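2021年3月1日 ノート(機材予算、双腕の件)

年度またぎの機材計画、今日中に形にする。Yiranが夕方に所内の申請画面へ入れるので、それまでに数字だけでも。
洗面台まわりのタスクはまだシミュだけ。実機で何を買うか決めるのに、シミュ側で必要な条件を拾いながら書く。順不同。 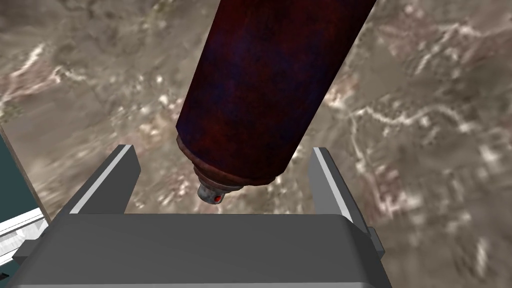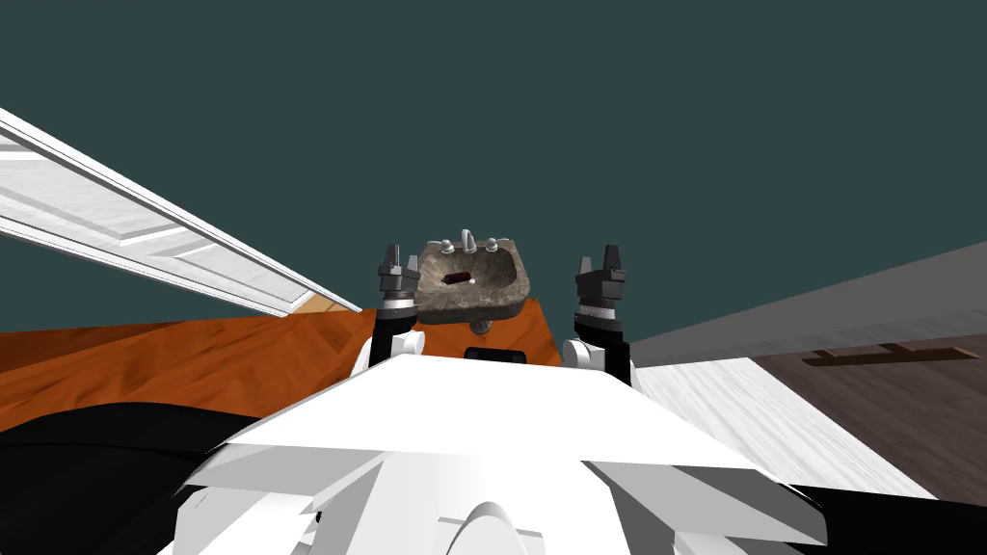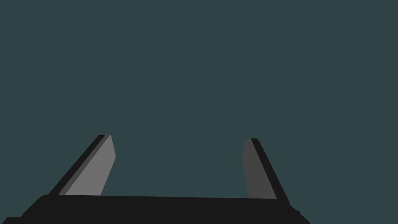
本題。アームはTerkicoの見積が353万円弱、2本セット、コントローラ込み。税は別。輸送と据付も別(ここ毎回忘れる)。Masbergのほうはアーム単体の値段しか返ってきてない。コントローラ込みで出し直してもらうよう昨日メール済み、返事なし。比較表はTerkicoの列だけ埋まってる状態で気持ちわるい。

グリッパ。平行2指で行くのは決まり。多指は予算的にも保守的にも無理、Zuzannaも同意見。問題は開き幅。胴の太い容器をまたいでつかむのか、首のところだけ狙うのかで型番が変わる。
・胴をつかむなら開き幅の大きいやつ。本体が重くなって可搬重量を食う
・首だけなら標準品で足りる。ただし位置ずれに弱い
Zuzannaは首案。自分は胴案寄りだったけど、手首まわりの重さ計算したら首案に傾いてきた。カタログの可搬重量はグリッパ込みの数字なのか、Terkicoに確認すすること。前回これで痛い目を見てる。

指先は交換式にしたい。ゴムパッド、消耗品なので別枠で積む。最初の申請に入れないと後から通らない。3Dプリントで自作する手もあるけど、表面がつるっとした容器で試してないので当てにしない。

手首カメラ。左右に付ける。これは譲れない。シミュだと手首視点がタダで手に入るから感覚が狂うけど、実機だとカメラ本体、ブラケット、ケーブル、USBの帯域、全部お金と手間。ケーブルの取り回しは関節のひねりで必ず切れるので予備も買う。見積もりりに予備ケーブルの行を足す。
視野のこともメモ。手首カメラだけだと、腕の向きしだいで作業対象が入らない。俯瞰側にもう一台ほしい。固定は三脚じゃなくて架台から生やす。三脚は人が蹴る。蹴るのはだいたい自分。

架台と洗面台モックアップ。Grabowskaに相談したところ、アルミフレームの架台とシンクの取り付け込みで135万円。高い。内訳見たら設計費がかなり乗ってる。図面をこっちで描けば下がるか聞く。水は流さない前提。流すとなると防滴カバーが要るし、床の防水も要るし、安全審査もやり直し。水ありは次の期に回す、で合意したはず(議事録さがす)。
シンクの形は普通の市販の安いのでいい。シミュの石っぽい器に見た目を寄せる必要はない。ただ縁の高さと蛇口の位置は寄せたい。腕が左右から入ってくるので、蛇口と手首がぶつかるかどうかはそこで決まる。
↑Yiran曰く、蛇口は固定せずに位置を動かせるようにしてほしいとのこと。穴を長穴にするだけで済むならGrabowskaに頼む。

容器。ダミーは中身なしで。落とすので割れない素材。大きさ違いを揃える、蓋が外れるやつと外れないやつ両方。これは消耗品費、機材費に混ぜない。前回混ぜて差し戻された。

計算機。今のワークステーションでシミュは回ってるが、学習と描画を同時に走らせると待ちが出る。Inddenの計画書にはGPU増設と書いてあるけど、増設だと電源が足りない疑い。電源の型番を見てから決める。見るだけなのにもう先週からやってない。
クラウド併用案も残す。月ごとに請求が来るのを経理がいやがるので、前払いできるか要確認。

設置場所。実験室の奥、今は棚があるところ。双腕を広げた幅と、人が裏に回れる通路。棚をどかす話は施設係にまだしていない。床の耐荷重の書類もどこかにあるはず。コンセント、専用回路が一本ほしい。工事になるなら費用は施設側か研究費側か、これ結構もめる。
非常停止は手元と入口の両方に置く。ボタン自体は安い、配線が面倒。

買い方の順番。全部いっぺんに入れるか、腕を先に入れて架台を後にするか。
納期はTerkicoが受注後に出すと言っていて、つまり今はわからない。架台の図面を先に固めないと腕の取付穴が決まらない。逆に腕が決まらないと架台が描けない。なのでまず取付フランジの寸法だけもらう。契約前でも図面はくれるらしい。
稼働開始は9月を目標にしておく。根拠は薄い。Zuzannaは「9月は据付だけで終わる」と言ってる。まあそうかも。

保守契約。初年度は付いてくる、その後は有償。複数年分を先に買えるなら今期の予算で買ってしまいたいが、経理的にOKなのか不明。Yiranが聞いてくれる。
減速機まわりの修理は送り返しになるので、片腕がいない期間が出る。片腕でもできる作業を残しておく(容器を器の中から拾うだけ、とか)。

抜けてたもの追記
・輸送保険
・アイボルト、吊り具(借りられる?)
・キャリブ用のボード
・安全柵。柵にするかレーザーにするか未定、とりあえず柵で計上
・ラベルプリンタのテープ(関係ないけど切れてる)

宿題
自分:可搬重量の件、フランジ寸法、電源の型番、棚
Zuzanna:グリッパの開き幅をシミュで振ってみる。首案で失敗する角度を出してもらう
Yiran:経理に保守と前払いの件、申請画面の締切時刻の確認

Masbergからまだ返事なし。夕方まで待って来なければ、相見積の欄は「依頼中」で出す。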